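From: Radka Georgiev
To: Mernport Household Swap list
Date: January 11, 2022
Subject: Re: [mernport-swap] Folding: does anyone really do it on the bed?

Hello all,

Oh, I was so pleased to see this one come up! Quoting the bit I want to answer:

> We have started sorting the linen and clothes for the August stall and
> I'm already losing heart. My kitchen table is far too small for anything
> bigger than a pillowcase. Somebody told me to do it all on the bed but
> the duvet gets in the way and things come out lumpier than when I began.
> Also, do you fold dark clothes inside out or not? And is it worth keeping
> boxes, or should I just buy those zip bags from Drudar? They want 43 for
> a set and I'd need more than one.
>
> Figueiredo (the one in the upstairs flat)

Yes to the bed, a hundred times yes, but take the duvet off first. Pillows as well, and the throw if you have one. You want a fitted sheet pulled tight over the mattress and nothing else. It gives you more room than any table I've ever owned, things don't slide about on it as they do on a polished top, and you can walk round at least two sides. I did 69 pieces for last year's stall that way and my back was fine at the end of it, though I did stop for tea rather often.

Two pictures, one of the bed and one of a dark blue thing going up:

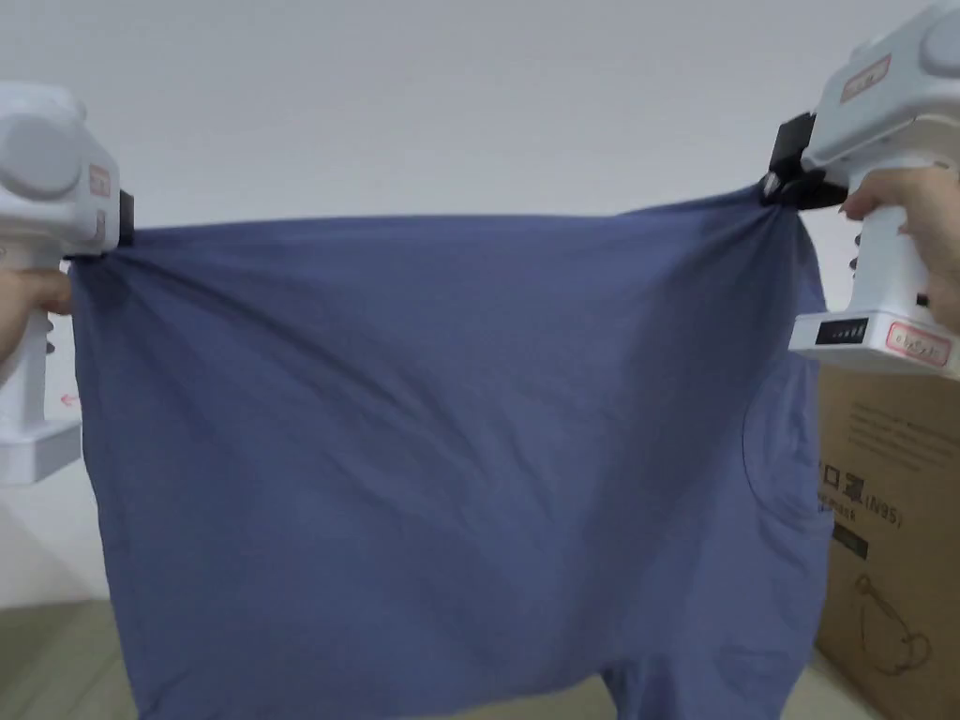
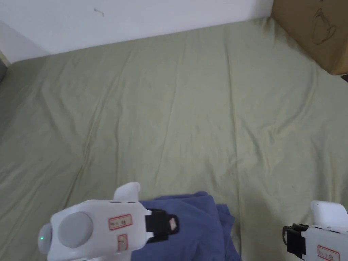
My big discovery last year was the hang before the fold. I used to drop everything flat and then smooth and smooth and smooth, and the creases only moved from one end to the other. Now I take the two top corners and let the whole thing drop for a moment, give it one good shake, and lower it hem first so that it lays itself out. With the dark blue one the right-hand corner is a bit higher than the left, and I'd level those up before lowering or the hem lands crooked and you're tugging at it for ages. Big pieces especially! After that it's sides to the middle, then bottom to top, and a last fold if it's still too tall for the box.

Don't fret over the sheet underneath, by the way. The green one has long shallow creases all over and it makes no odds, the folding comes out perfectly well. What does matter is that the sheet is a different colour from what you're folding. I find dark clothes on a pale or middling colour so much easier, you can see straight away if a sleeve has gone under. White on white is misery. I keep an old mustard sheet just for the pillowcases.

Inside out: for dark cotton I wash it inside out and then turn it the right way before folding. People at the stall want to see the outside, and if it's folded the wrong way round they open it up to look and you have the whole job to do again. Jumpers I leave as they come. Please do run a hand over everything for bits of fluff while you're at it, a sticky roller is good but a damp rubber glove is better and costs nothing.

As for boxes, keep your money! Plain cardboard is lovely for this. It stands up by itself, you can write on it, and you can put it right on the end of the bed by the wall and fill it as you go. Kitchenware boxes are often a very good size, just cross out whatever is printed on the outside or somebody will open it hoping for mugs. I have a stack of flat ones from the Borkuvix shop and you're welcome to as many as you can carry. The zip bags are all right for duvets, I'll give them that, but they slump when they're half full and everything inside ends up in a heap.

One more thing while I'm here. Could whoever has the big roll of labels let me know how many are left on it? It was 400 to begin with and I had 201 written down after the last stall, but I think some went to the book table since.

Happy to come up and do an hour with you, Figueiredo, if you'd like company. I'm very fond of a fitted sheet and I can show you how to fold one of those too, it's much easier with a second pair of hands.

All the best,
Radka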